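Faz tempo que prometo escrever sobre as regras da nossa cozinha simulada, e como a Aarti Mathur me cobrou de novo em setembro (com toda a paciência do mundo, coitada), resolvi sentar com um café e botar tudo no papel.

Para quem chegou agora: trabalho com braços robóticos em tarefas domésticas, e antes de qualquer coisa encostar numa bancada de verdade a gente passa um bom tempo no simulador. O projeto se chama Kustdale, e a parte que me cabe são as normas de teste. Eu sei, não é o assunto mais animado para um almoço de família, mas aprendi a gostar!

A primeira regra que escrevemos é a mais simples e a que mais gente esquece: anotar o estado inicial da cena. Onde está a tigela, onde está o objeto a pegar, em que pose começa o braço, qual a semente usada. Na rodada passada fizemos 1728 ensaios, e 578 tiveram de ser descartados por falta dessas anotações. Doeu. O Teófilo Henao ficou dois dias tentando recuperar alguma coisa pelos registros e acabou desistindo, com razão.

A segunda regra é sobre velocidade. No simulador dá uma vontade enorme de deixar o braço correr, afinal não quebra louça nenhuma, só que o limite tem de ser o mesmo que vamos usar no laboratório. Se o movimento só funciona rápido demais para ficar perto de uma pessoa, para mim ele ainda não funciona.

Depois vem a distância livre. Pedimos uma folga mínima entre a garra e tudo o que não faz parte da tarefa, e aqui tivemos uma discussão comprida, daquelas que esfriam o café, sobre contar ou não o cotovelo. Eu defendi que sim. Todo mundo fica de olho na ponta dos dedos, e o resto do braço passa por cima da quina da bancada e da frente do armário sem ninguém reparar.
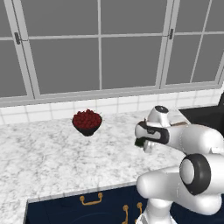 A regra do cotovelo acabou entrando no documento, com uma redação do Teófilo bem melhor que a minha. Agora qualquer contato fora da garra conta como falha, mesmo que o objeto chegue direitinho ao destino. A taxa de sucesso caiu um bocado quando refizemos as contas, e confesso que fiquei meio amuado por uma tarde, mas prefiro mil vezes o número feio.

Ainda falta decidir o que fazer com os objetos pequenos que escorregam e param dentro de outro recipiente. A Aarti quer uma categoria própria, eu acho que complica a planilha, e continuamos trocando mensagens sobre isso. Se alguém aí já resolveu essa questão no seu grupo, me conte nos comentários, que eu leio todos, mesmo quando demoro a responder.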